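Wir suchen dich: Einkauf und Geräteplanung für unser Greiferteam (m/w/d), Teilzeit möglich

Standort: Werkstatt Clomen, zweiter Stock
Start: April, gern auch früher
Umfang: 24 bis 32 Stunden pro Woche

Hallo! Ich bin Naveen, ich leite bei Clomen die Gerätetechnik, und im Moment mache ich den Einkauf noch nebenbei mit. Das merkt man leider auch. Letzte Woche habe ich eine Bestellung bei Pedarex zweimal abgeschickt und die Lieferadresse beide Male falsch eingetragen (die Pakete sind inzwischen da, danke an die Kollegen im Erdgeschoss). Deshalb schreiben wir jetzt endlich eine richtige Stelle aus.

Worum geht es? Wir bauen und betreiben Handgreifer, mit denen unsere Leute in Wohnungen und Werkstätten Greifbewegungen aufnehmen, und mit den Daten werden später Roboterarme trainiert. Im kommenden Jahr sollen 53 Geräte gleichzeitig im Umlauf sein. Dazu kommen Ersatzteile, Ladegeräte, Koffer, Schrauben in Größen, die kein Mensch auf Lager hat, und vor allem Beläge für die Finger. Beläge, Beläge, Beläge!

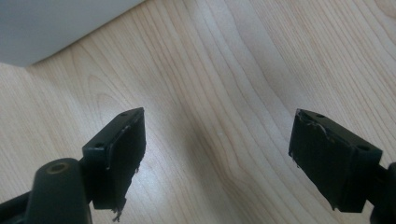

Greiferfinger mit ausgefransten Streifen an der Oberkante beider Polster. Solche Teile planst du bei uns ein.

Bisher tauschen wir, wenn jemand ruft. Ich hätte gern, dass wir das vorher wissen: wie lange ein Satz Polster im Alltag hält, wie viele davon im Regal liegen müssen und ab wann es sich lohnt, gleich den ganzen Finger zu wechseln. Im laufenden Haushalt stehen für Verschleißteile 2263 Euro pro Quartal, und ich glaube, das ist zu knapp. Beweisen kann ich es nicht, dafür brauche ich jemanden mit Geduld für Tabellen.

Das machst du bei uns:

Du holst Angebote ein, vergleichst sie und verhandelst auch mal nach. Unsere wichtigsten Lieferanten sind Pedarex (Mechanik) und Filtus (Elektronik und Kabel), ein dritter für Beläge und Klebstoffe fehlt uns noch.
Du führst die Teileliste. Sie hat 324 Positionen, und ein paar davon heißen immer noch „Schraube neu“.
Du stellst mit mir den Geräteplan für das nächste Jahr auf und rechnest durch, was Kaufen, Mieten und Selberbauen jeweils kostet.
Du sprichst mit den Leuten, die die Greifer jeden Tag in der Hand haben, und schaust dir an, was zurückkommt.
Du bereitest die Beschaffung für Nautiyal vor, unser neues Projekt mit zwei fest montierten Armen. Die Ausschreibung dafür ist noch ein ziemlich weißes Blatt.

Das solltest du mitbringen:

Eine kaufmännische oder technische Ausbildung, oder eben ein paar Jahre Praxis im Einkauf. Ein Studium ist schön, aber kein Muss. Du kannst eine technische Zeichnung so weit lesen, dass du merkst, wenn im Angebot das falsche Gewinde steht. Deutsch brauchst du für die Lieferanten, Englisch fürs Team. Robotik musst du nicht gelernt haben, das kam bei mir auch erst im Job, und die ersten Wochen sitzt du sowieso viel neben Harsh in der Montage.

Das bekommst du von uns:

Einen unbefristeten Vertrag, 30 Tage Urlaub, Jobticket und einen Tag Homeoffice pro Woche (zwei gehen auch, wenn gerade keine Lieferung ansteht). Du entscheidest über Bestellungen im vereinbarten Rahmen selbst, ohne drei Unterschriften einzusammeln. Und die Kaffeemaschine ist neu, die habe ich noch selbst bestellt, diesmal an die richtige Adresse!

So bewirbst du dich:

Schick uns deinen Lebenslauf und ein paar Zeilen dazu, was du zuletzt eingekauft oder geplant hast und was dabei schiefging. Ein klassisches Anschreiben brauche ich nicht. Bewerbungsschluss ist Freitag, der 10. November. Die Gespräche führen Harsh Joshi und ich gemeinsam, danach zeigen wir dir die Werkstatt, und du darfst natürlich auch selbst mal greifen.

Fragen vorab gern direkt an mich, am besten vormittags.

Naveen Pathak
Gerätetechnik, Clomen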